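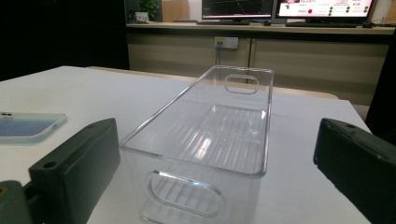
Clear bin, oval handle at each end

Guerreiro House - children's home, Ustgate
Safety walk-through, 20 March 2019
Walked by: Despina Manolakis (visiting, second trip)
Marks: OK / FIX / ASK

GATE AND YARD
Front gate latch - OK. Stiff but a small child can't work it.
Gate log signed by all visitors - FIX. Three names yesterday with no time out. Mine was one of them, sorry.
Swing chains - OK. Oiled since October.
Well cover - OK, padlocked. Spare key on the hook in the office, tag has come off again.
Back wall, loose stones by the goat pen - FIX. Same stones as last time. Kids climb there after school. Rope it off till the mason comes.

KITCHEN
Gas shut-off within reach - OK.
Fire blanket - OK, still in its sleeve.
Extinguisher - FIX. Tag out of date. Bruvik Supply will swap it, need to call before lunch, they close early.
Knives up high - OK.
Drinking water filter - ASK. Cartridge book says 427 liters since the last change. What's the limit on this model? Box is gone.
Rice store - OK, dry, lids on. One lid cracked, taped.

SLEEPING ROOMS
Girls' side, upper floor: window bars open from inside - OK. Tried all of them.
Boys' side: window bars - FIX. End window sticks, took two of us. Do this one first pls.
Mosquito nets - 71 good, rest need patching. Sewing group has the torn ones.
Bunk ladders - OK except bunk by the door, bottom rung turns under your foot.
Night light on the stairs - FIX. Bulb out. Have a bulb, need a ladder taller then the one in the shed.
Nothing stored on the stairs - FIX. Shoes! Everywhere. Asked the older ones to move the rack down one floor.
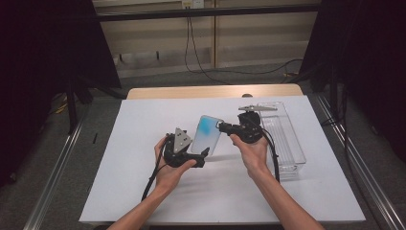 Both hands in use at the white tabletop

CLINIC ROOM
Medicine cupboard locked - OK.
Expired items pulled - OK, bagged for the pharmacy in town.
Fever thermometer - ASK. Reads 99 on me, the old glass one reads lower. Which do we trust? Buy a new one either way.
Allergy list on the door - FIX. Two new children not on it yet. Names are in the office book, just needs copying.
Emergency numbers - OK, but the Jelerent clinic has a new night line. Pencilled in, make it pen.

FIRE DRILL
Done before supper. 104 people out to the yard incl. staff and visitors, matches the roll. Slow on the boys' stairs (see shoes). Little ones went very well, held the rope the whole way. Bell can't be heard from the laundry - FIX. Second bell or somone sent to knock.

TRANSPORT
School van tires - OK.
Seat belts - FIX, back row left won't click.
First aid kit under the seat - OK, low on gauze.
Driver's phone numbers for parents/guardians - n/a, the office has them.

Next walk-through in October. Order for fixes: boys' window, extinguisher, seat belt, stairs light, then the rest. Leaving this copy in the office tray, other one goes with me on the bus - D.M.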